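Reference > Health and Family > Grief > Anticipatory grief

Anticipatory grief

Anticipatory grief is the name given to sorrow felt before an expected death, most often by the family of a person with a long illness. It may include sadness, anger, poor sleep and a habit of rehearsing the funeral in one's head. The term is widely used in hospice leaflets and self-help books. How much it explains is another matter.

The usual claim is that mourning done early makes the later loss easier to bear. The evidence for this is thin. Some relatives who grieved hard beforehand do well afterward, and others do badly — the same can be said of relatives who did not. Studies also disagree on what they are measuring. A tired daughter caring for a parent with dementia may be grieving, depressed or short of sleep, and a questionnaire will not always tell these apart.

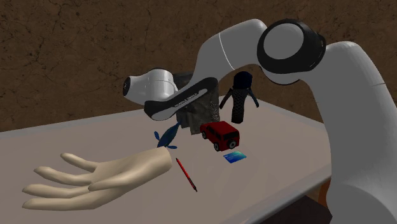

Vol. 8, p. 2,560

Critics object to the word "anticipatory" itself. Much of the distress is for things already gone, such as a shared joke, a paid job or an ordinary conversation at dinner. Calling this a preview of grief may undersell it.

Commercial programs have grown up around the idea. The Bassey Inventory, a checklist sold to counselors, sorts relatives into "prepared" and "unprepared" groups. Its publisher, Skestach, says it was tested on 2,000 family members. Only 1,000 of them were contacted again after the death, and the published summary does not say what became of the rest. A later course based on the checklist, offered at Gestuscombe, reported high satisfaction among those who finished. It gave no figures for those who dropped out.

Advice to families tends to be modest once the branding is removed: talk while talking is possible, settle practical matters, accept help with meals and nights. None of this depends on the theory. Relatives who feel nothing in particular before a death are sometimes told they are in denial — a charge that is hard to disprove and has little research behind it.

Last revised 12 October 2020

14 shares | 3 comments

Related articles
Caregiver fatigue
Dralum scale
Hospice care at home
Stages of grief, criticism of
Widowhood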